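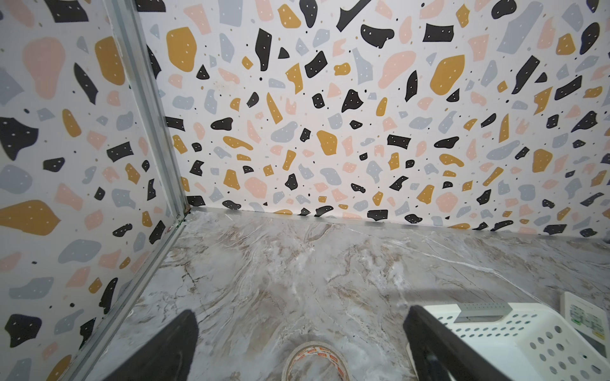
Terrazzo-pattern wallpaper meeting at the corner strip

Blog > Local History > Oral History

I spent most of June transcribing interviews with former workers of the Pestetti ropeworks. There are 29 tapes. Three have no label, and one of those runs at the wrong speed.

My method is simple. I type a full draft, mark each unclear word with a time code, then play those parts again the next day. Place names cause the most trouble. Idalina Morais says "Lubis" for the lane and for the yard behind it — the maps only show the lane.
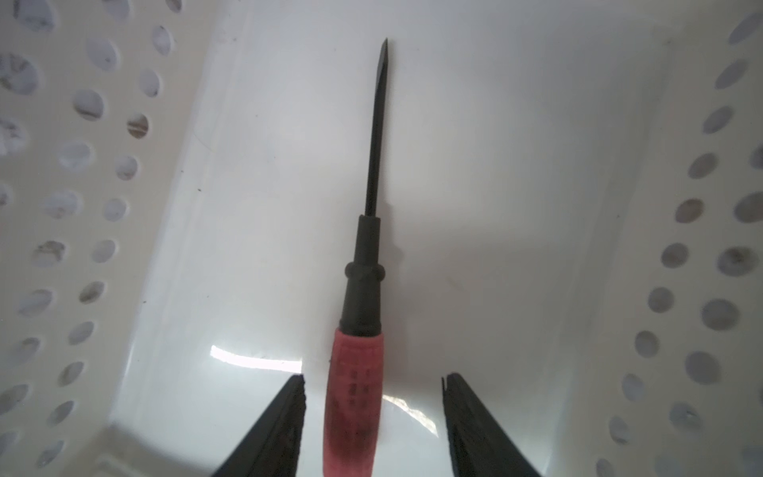 Each transcript gets a summary of 500 words or less and a list of the people mentioned. The speaker reads both before anything goes to the library. Tape 3 is still waiting for a signature.

Comments

Hélder Esteves: My aunt worked there. The yard had a gate on the river side too.

Benvinda Henriques: Do you keep the pauses in?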